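27 de julio de 2026

Cuaderno del taller, encuadernación. Escribe Trygve Moen.

Sigo con el problema del engrudo. El bote que preparé según la receta vieja de Durnel quedó demasiado líquido, y el lomo del libro de cuentas se arrugó al secar. He levantado la tela con la espátula fina y la he dejado aparte, quizá se puede aprovechar para las esquinas.

Segundo intento: 40 g de almidón de trigo, 202 ml de agua. Remojo primero en frío, después fuego muy bajo, removiendo siempre en el mismo sentido (no sé si importa, pero así lo aprendí). A los pocos minutos se vuelve translúcido y pesa más en la cuchara. Lo pasé dos veces por el colador de crin. Este engrudo sí se deja extender con brocha ancha y no hace hilos.

Pruebas sobre papel Pleton de 80 gramos:
– fibra paralela al lomo: se curva poco, al día siguiente plano bajo peso.
– fibra cruzada: se curva mucho y no vuelve. No repetir.
– con mezcla de engrudo y cola blanca a partes iguales: agarra muy rápido, no me da tiempo a corregir. Para las guardas no lo quiero.

El libro de cuentas tiene 196 hojas y los cuadernillos están cosidos con hilo de lino muy grueso, por eso el lomo ha crecido tanto. En abril hice otro parecido para Akpalu y redondeé con el martillo antes de encolar. Ahora he hecho al revés, y pienso que fue un error mío. Mañana humedezco otra vez el lomo, quito la cola vieja y redondeo despacio.

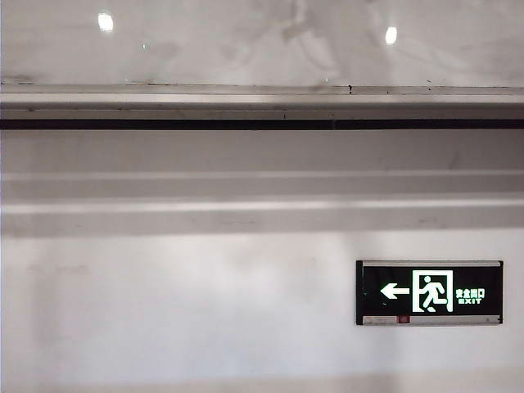 La cabezada la coseré a mano, en crudo y azul, como el fragmento que queda de la original. El hilo azul de Nollow es un poco más vivo, pero con cera baja de tono. Si alguien del taller tiene un resto más apagado, por favor que lo deje en mi cajón.

Dudas que me quedan:
¿Cuánto dura el engrudo en la nevera? El de la semana pasada olía agrio, con poco más de tres días. Lo tiré.
¿Conviene forrar el lomo con papel japonés antes de la gasa? Yo diría que sí, pero en el cuaderno viejo está apuntado sin papel y no explica el motivo.

Falta cortar los cartones nuevos. Los que tengo son de 2 mm y para este tamaño los veo flojos, voy a pegar dos y dejarlos en prensa hasta el miércoles. La prensa grande chirría en la última vuelta, hay que engrasar el husillo.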